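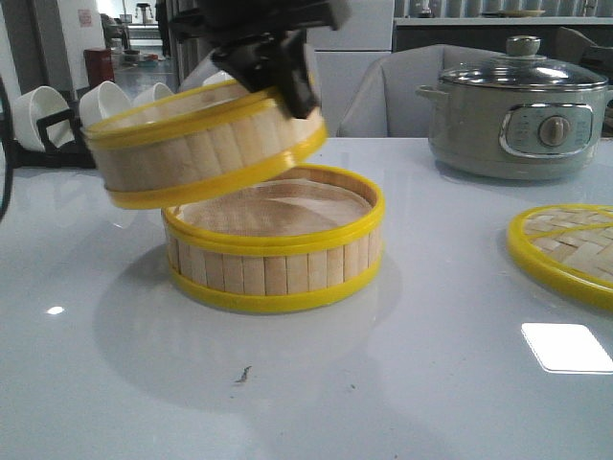 What is a bamboo steamer?
A bamboo steamer is a round, open-topped basket with a slatted or woven floor, set over simmering water so that steam rises through the food. Most are sold as a set of stacking tiers with one woven lid.

Construction
The wall of a tier is made from thin bamboo, either bent into hoops or set upright as a ring of short slats. Bands hold the wall together at the rim and the base. Traditional bands are bamboo too, pinned or laced, but plastic ones are common now and come in some wonderfully cheerful colours. The floor is the clever bit: an open lattice, strong enough for a full load of dumplings and airy enough to let the steam straight through to the tier above.

Liners
Food set directly on the lattice tends to stick. Cabbage leaves are the old answer and still a very good one (they can be eaten afterwards!). Perforated paper rounds, cotton cloth and reusable mesh are the usual alternatives.

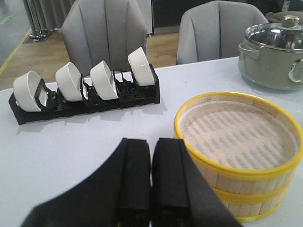

Whichever is chosen, the steam needs a way through, so a solid sheet of paper should be pricked all over or cut a little smaller than the floor. A cloth liner is wetted and wrung out first. Reusable mesh only needs a rinse and a soft brush.

The lid
Bamboo lids are a delight. The weave lets some of the steam escape and soaks up a little more, so far less water drips back on to the food than under metal or glass. Buns keep their smooth tops as a result. Herringbone is a handsome weave for the purpose, and some lids are stiffened with spokes that run from a small hub out to the ring.
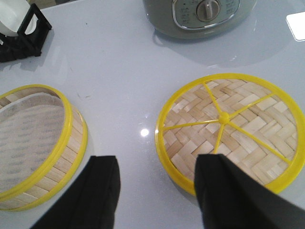 Using and caring for a steamer
A new steamer is rinsed and steamed empty before its first use, which carries off the dusty, grassy smell. The water should stay below the lowest tier throughout. Two tiers cook happily together, with the slower food at the bottom.

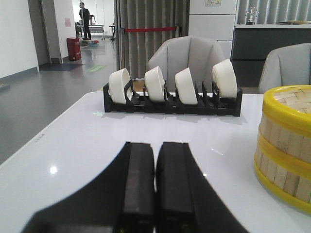 Washing up is simple: hot water, a brush and hardly any soap, as bamboo holds on to scent. Drying takes more patience. Each tier should be left open to the air until the wall and floor are dry right through, as a steamer put away damp will grow mould. Bowls can stand on edge in the slots of a rack, as the four white ones do here, but a steamer tier is far too wide for that and does well on the worktop beside them. Propping it on a pair of chopsticks lets air reach the underside.

Last updated 16/07/2023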